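Search posts
Search

A few posts on small lidded bins for tabletops, after going through more of them than I planned to.

1/ I wanted something for pencil shavings, tea bag wrappers and bits of tape. The big bin is across the room and I don't walk over to it. The scraps end up in a pile by my elbow.

2/ The Grorus one has a push-in top. It looks nice but you have to touch the lid every time, and the lid gets dirty. Gave it away in July.

3/ The Mägi is steel and heavy. Good hinge. Too tall for my table, and it was the most expensive of the lot.

4/ Cream-colored, rounded, with a flip-up lid. Lid open in all three: 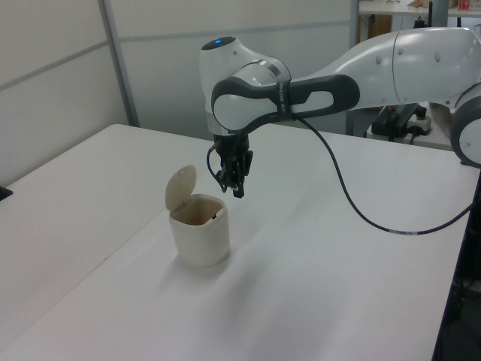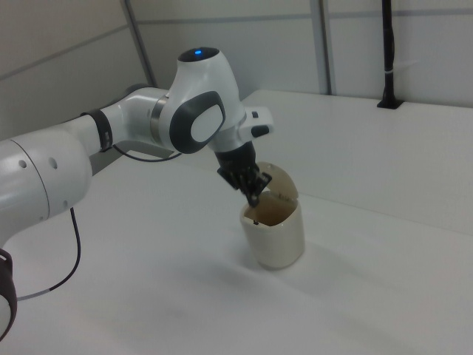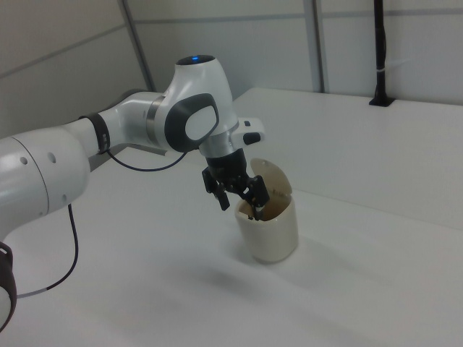 5/ I like a lid that stays up by itself. You can leave it open while you work and close it when you're done. With a push-in top you need a free hand each time.

6/ Light colors do show tea. I wipe mine out with a damp cloth and a little dish soap. Baking soda if it has been left over a weekend.

7/ Liners: I stopped using them. A pack of 1000 was cheap, but the bags were all too wide and bunched up at the rim. A folded sheet of newspaper in the bottom does the job.

8/ If you only have room for one, measure the height with the lid up. Mine has to fit under a shelf and I got that wrong the first time.

9/ Someone asked about the Sastow with the foot clip. Haven't tried it. Will post if I do.

1163 likes
Almost 3000 views
Share

More from this author
Drawer dividers, cut down to fit
Mallari desk tray after one year
Which tape dispenser slides the least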